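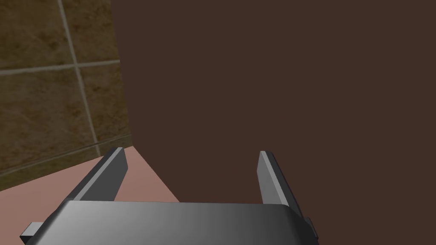 Sticky Jars, Stuck Lids and Other Kitchen Battles

Posted 29/06/2019 by Aaliyah Simard

I put up a lot of jam in June, and then I spend the rest of the year trying to get into it. My mother-in-law says I screw the rings down too tight. She's right, but I'm not going to change now, so these are the things I do instead.

Stuck lids first. Run the hot tap over the metal for half a minute, dry everything off really well (a damp towel on a damp jar gets you nowhere) and try again with a wide rubber band around the lid. The thick kind that comes on broccoli is perfect and I keep a handful on the pantry doorknob. If that fails, slide the tip of a butter knife under the edge of a store-bought lid and nudge it outward until you hear the pop. Please don't do this with your home-canned flat lids if you like to keep the rings nice - use a proper bottle opener on the flat part once the ring is off.

If the ring itself is glued down with dried syrup, stand the jar upside down in an inch of warm water while you make coffee. And next time wipe the threads before you put the jar away! Take the rings off altogether once the jars have sealed and cooled overnight. They don't need them in the pantry, and you'll spot a bad seal a lot sooner.

Labels. I have tried everything on labels. Soak the jar in warm water with a squirt of dish soap, peel what peels, then mix baking soda and cooking oil into a paste and smear it over the gummy part. Leave it 24 minutes or so, or until you remember it, and rub it off with an old washcloth. The Friesen pickle jars have the worst glue I have ever met and need two rounds. The Fekik mustard ones practically fall off in the sink, and they're a lovely size for spices too.

Smelly lids are another story. I've had a pickle lid go through the dishwasher five times and still smell like dill. Setting it outside in the sun for a day or two helps more than anything. You can also stuff the jar with crumpled newspaper, close it up and leave it till the weekend. Some lids are just hopeless, and those go in the garage for screws.

A few people asked about my shelf. It's an old bookcase from the Virnholm flea market and it holds 52 pints if I don't get greedy. I put a strip of scrap wood along the front of each shelf after we lost a quart of peaches to a slammed door. Heavy jars go at the bottom, and anything red or pink goes toward the back because the light from that window fades strawberry jam to a sad brown by September.

I write the month on the lid with a grease pencil. It wipes off with a little rubbing alcohol, so no more scraping off stickers.

Oh, and funnels! Buy a wide-mouth one. I got by for years with a cut-off milk jug and I have the scar on my thumb to show for it. Mine came from the hardware store in Pletbridge and it also works for pouring rice, dog kibble and birdseed (wash it in between, obviously).

Next up is the freezer, which I've been putting off since there's a bag at the bottom I can't identify. If you have a good trick for getting frozen berries apart without turning them to mush, leave it in the comments.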